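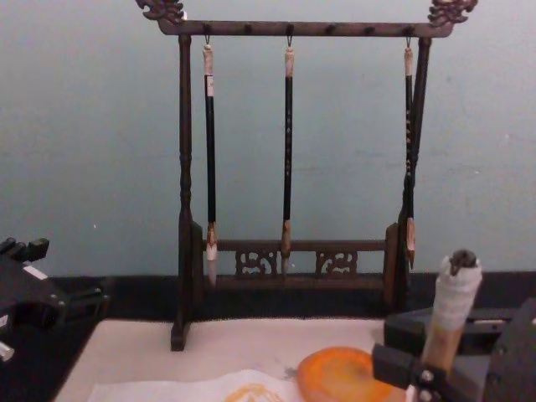
지원 요청 처리 기록
인쇄 | 이메일로 보내기

제목: Pelorow 서예 셀 우측 그리퍼의 붓 회전 및 획 위치 편차
접수일: 2024년 4월 9일
요청 기관: Cetthorpe 전시운영과
처리 부서: Zeman 기술지원실 현장설비 담당
대상 설비: Pelorow 양팔 셀(Endari 제어기 사용)
중요도: 보통
상태: 조건부 종결

1. 요청 내용

시연 프로그램을 연속 운전하는 경우 우측 팔이 쓰는 획의 시작점이 점차 오른쪽 아래로 이동합니다. 운전 초반에는 편차가 눈에 띄지 않으나, 가로획을 반복하는 구간을 지나면 획의 끝이 지정 범위를 벗어납니다. 제어기에는 경보가 기록되지 않았습니다. 비상정지 후 원점 복귀를 실시하여도 증상은 그대로이며, 붓을 클램프에서 분리하였다가 다시 물리면 일시적으로 정상 위치로 돌아옵니다.

좌측 팔에서는 이상이 확인되지 않았습니다. 해당 프로그램에서 좌측 그리퍼는 용지 교체 시에만 동작하며, 필획 구간에서는 아무것도 잡지 않은 상태로 대기합니다.

요청 기관에서 이미 실시한 조치는 다음과 같습니다.
- 제어기 재기동
- 용지 위치 재설정
- 펠트 깔판을 작업면 기준선에 맞추어 다시 깔음
- 필획 속도 하향(증상 발생 시점이 늦어졌으나 해소되지 않음)

2. 1차 회신(Zeman 기술지원실)

붓을 다시 물렸을 때 위치가 회복되는 점으로 보아 팔의 원점이나 관절 보정보다는 파지부를 먼저 점검하는 것이 타당합니다. 아래 자료를 송부하여 주시기 바랍니다.

가. 우측 그리퍼 클램프의 나사 체결 상태
나. 사용 중인 붓 자루의 재질 및 표면 처리
다. 증상이 나타난 회차의 Endari 제어기 운전 기록
라. 최근 공구 좌표를 변경한 이력

점검이 끝날 때까지 붓걸이의 다른 붓으로 교체하여 운전하지 않도록 하여 주십시오. 자루 굵기가 달라지면 클램프의 물림 위치도 달라지므로 원인을 구분하기 어렵습니다.

3. 요청 기관 회신

우측 그리퍼에 물린 붓은 나무 자루 제품이며, 자루 위쪽은 여러 겹으로 감아 둔 상태입니다. 감은 부분은 클램프에 물리지 않습니다. 붓걸이에 걸어 둔 검은 자루 붓은 관람객용 비품으로, 셀 프로그램에 등록되어 있지 않습니다.

클램프 고정 나사 2개는 육안으로 보아 돌출이나 손상이 없었습니다. 다만 자루를 손으로 가볍게 돌렸을 때 저항이 작았습니다. 붓을 분리하여 확인한 결과, 물림면이 닿던 자리에 가는 원주 방향 자국이 있었습니다. 운전 기록은 별도로 송부하였습니다.

공구 좌표는 지난 9월 정기점검에서 설정한 값을 그대로 사용하고 있습니다. 당시 사용하던 붓은 소모되어 같은 규격의 제품으로 교체하였으며, 교체 후 좌표를 다시 측정하지는 않았습니다.

4. 운전 기록 검토

송부된 기록에서 우측 팔의 관절 지령값과 실제값은 전 구간에서 허용 범위 안에 있었습니다. 팔은 지령대로 이동하고 있으며, 편차는 그리퍼 이후 구간에서 발생한 것으로 판단됩니다.

요청 기관이 기재한 관찰표에 따르면 획 끝이 범위를 벗어난 것은 연속 운전 55회차입니다. 이후 회차에서는 편차가 줄지 않았습니다. 접시 쪽으로 붓을 옮겨 붓끝을 고르는 동작에서 자루에 비틀림 방향의 힘이 걸리고, 이 힘이 누적되어 자루가 클램프 안에서 돌아가는 것으로 추정합니다. 자루가 완전한 직선이 아니면 회전만으로도 붓끝 위치가 바뀝니다.

5. 현장 조치

현장 방문 전 아래 절차를 요청 기관과 합의하고, 셀을 정지한 상태에서 실시하였습니다.

(1) 좌우 팔을 정비 자세로 이동하고 구동 전원을 차단함.
(2) 작업면의 용지와 접시를 치우고 펠트 깔판은 그대로 둠.
(3) 우측 클램프를 풀어 붓을 분리함. 물림면에서 마른 먹 가루와 나무 분진을 확인하고 마른 천으로 제거함.
(4) 클램프 나사를 풀어 나사산을 확인함. 손상 없음.
(5) 물림면에 얇은 고무 시트를 부착함. 시트가 클램프 모서리 밖으로 나오지 않도록 재단함.
(6) 새 붓을 물리고 자루에 기준선을 표시함. 기준선은 클램프 정면과 일치시킴.
(7) 나사를 교대로 조금씩 조임. 한쪽을 먼저 끝까지 조이면 자루가 기울어지므로 주의가 필요함.
(8) Endari 제어기에서 공구 좌표를 다시 측정하고 저장함. 이전 값은 복원용으로 보관함.

첫 측정에서는 붓털이 펠트에 닿은 상태로 값이 저장되어 붓끝 높이가 실제보다 높게 등록되었습니다. 시험 획이 지나치게 굵게 나와 이를 확인하였고, 측정용 핀으로 바꾸어 재측정하였습니다. 붓털을 기준으로 높이를 맞추는 방식은 앞으로 사용하지 않기로 하였습니다.

6. 확인 운전

저속으로 가로획과 세로획을 각각 시험한 뒤 통상 속도로 시연 프로그램을 실행하였습니다. 15분 연속 운전 후 자루의 기준선은 클램프 정면에서 벗어나지 않았으며, 획 시작점의 이동도 관찰되지 않았습니다.

다만 현장 시간이 제한되어 증상이 처음 보고된 회차까지는 운전하지 못하였습니다. 해당 구간의 확인은 요청 기관이 실시하고 결과를 본 기록에 추가하기로 하였습니다.

7. 요청 기관 추가 문의 및 답변

문의: 나사를 더 강하게 조이면 고무 시트 없이도 사용할 수 있습니까?
답변: 권장하지 않습니다. 나무 자루가 눌리면 체결력이 다시 떨어지며, 자루가 갈라질 우려도 있습니다.

문의: 붓걸이에 있는 붓을 예비품으로 등록할 수 있습니까?
답변: 자루의 표면과 굵기를 측정한 뒤 별도 공구 번호로 등록하여야 합니다. 기존 공구 좌표를 함께 사용하지 마십시오.

문의: 좌측 그리퍼에도 같은 시트를 부착하여야 합니까?
답변: 현재 작업에는 필요하지 않습니다. 용지 취급 시 놓는 동작이 늦어질 수 있습니다.

8. 관리 사항

- 붓을 교체한 경우 반드시 공구 좌표를 재측정하고 교체 대장에 기재할 것.
- 운전 시작 전 자루 기준선을 확인할 것. 어긋난 경우 손으로 돌려 맞추지 말고 클램프를 푼 뒤 다시 체결할 것.
- 물림면 청소에는 물이나 용제를 사용하지 말 것.
- 고무 시트는 2개월마다 상태를 확인하고, 눌림이나 찢어짐이 있으면 교체할 것.
- 펠트 깔판을 교체한 경우 높이 측정을 다시 실시할 것.

9. 처리 결과

원인: 우측 클램프 물림면 오염 및 마찰력 부족에 따른 자루 회전. 붓 교체 후 공구 좌표를 재측정하지 않은 점이 초기 편차에 영향을 준 것으로 추정됨.
조치: 물림면 청소, 고무 시트 부착, 공구 좌표 재측정.
미결: 장시간 연속 운전 결과 회신 대기. 예비 붓의 공구 등록 여부는 Cetthorpe 전시운영과에서 검토 중.

동일 증상이 재발하는 경우 붓을 분리하지 않은 상태로 셀을 정지하고, 기준선의 위치를 기록한 다음 본 요청 건에 추가하여 주시기 바랍니다.

인쇄 | 이메일로 보내기
문의: Zeman 기술지원실 | © Zeman. 무단 전재 및 배포를 금합니다. | 맨 위로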